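Evdokia Gavalas
Friday, March 20, 2020

Thread on cell rules for hand-held gripper recording. We rewrote ours at Nolside this week and three groups have asked for the text. Posting it in pieces, with the reasoning where there is any.

2/ Scope first. This covers a person holding a two-finger gripper over a bench and recording from the camera on it. It does not cover powered arms. Those stay under the Likcombe procedure, which is longer and has its own sign-off.

3/ Rule 1. Every session opens and closes with an empty-gripper clip. Fingers apart, nothing between them, table in view. If a finger has shifted on its mount, you find out by comparing the two clips, before anyone trains on the data.

4/ The opening clip is also the reference for finger wear. Gunther Lammers keeps one per finger set and compares the edges near the tip. Nicks and scuffs are logged. A nick by itself does not retire a finger. A loose screw does, until it is refitted and checked.

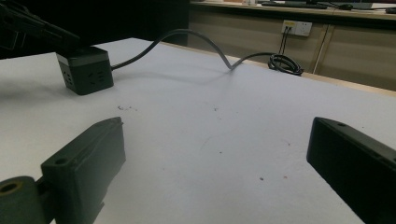 Fingers apart, nothing held. Note the nick by the left fingertip.

5/ Rule 2. Power on the table is allowed, but it is treated as an obstacle. It gets a line in the session sheet: what it is, which side of the table, where the cable runs. A power strip in view with no line in the sheet fails review.

6/ The old text said "cables shall be tidy." Kendra Chan pointed out that two reviewers could pass and fail the same table on that wording, and on two occasions they did. "Tidy" is gone.

7/ New text: "Slack is coiled and placed at the table edge. The run between the supply and the coil stays outside the reach area. A run that stands clear of the surface is recorded as a raised cable."

8/ Why raised cables get their own term: a cable lying flat can be pushed. One that arches can be hooked by a finger coming in low, and the supply comes with it. From the operator's side the two feel the same until the pull starts.
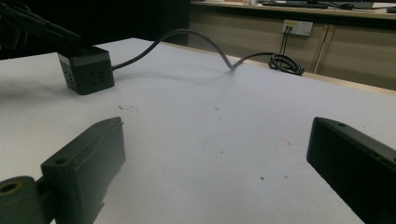 Raised cable between the strip and the coil. Goes in the sheet under Rule 2.

9/ A raised cable is not a fail. It is a recorded condition. Thanasis Giannakopoulos wanted it to be a fail. We settled on recording it for now and looking at the snag reports in the next revision.

10/ Rule 3. Surface marks. White tabletops collect specks, and specks end up in the data. Wipe before the opening clip. Whatever is left after wiping stays for the whole session. Do not clean between takes.

11/ That last part gets the most pushback. A mark that disappears at take 18 splits the session in two as far as the images are concerned. A mark that stays put is harmless for our purposes, and the annotators at Wimitard find fixed marks useful for lining up clips.

12/ Rule 4. Background. Keyboards, mice and wall outlets behind the table may stay. They may not move. If someone needs the desk, stop recording, let them work, then take a new opening clip.

13/ Rule 5. Lighting is noted in words (dim, normal, bright) plus which lamps are on. We tried meter readings. The meter was never where the sheet was.

14/ Numbers, for those who asked. The audit behind this revision covered 144 sessions and 1480 clips. The most common finding was a missing closing clip. Second was an unlisted power item.

15/ Chrysanthi Kontogiannis is adapting the text for Vrettos, where the benches are shared between shifts. Her version adds a handover line to the sheet. I expect we will copy it.

16/ Still open: whether finger screw checks belong at the start of the session or the end. We do both at present -- it is slow, and the operators have said so.

17/ Comments on the Rule 2 wording are welcome, especially from anyone who has had a snag with a coiled cable. Replies are open until the end of March. Please quote the rule number.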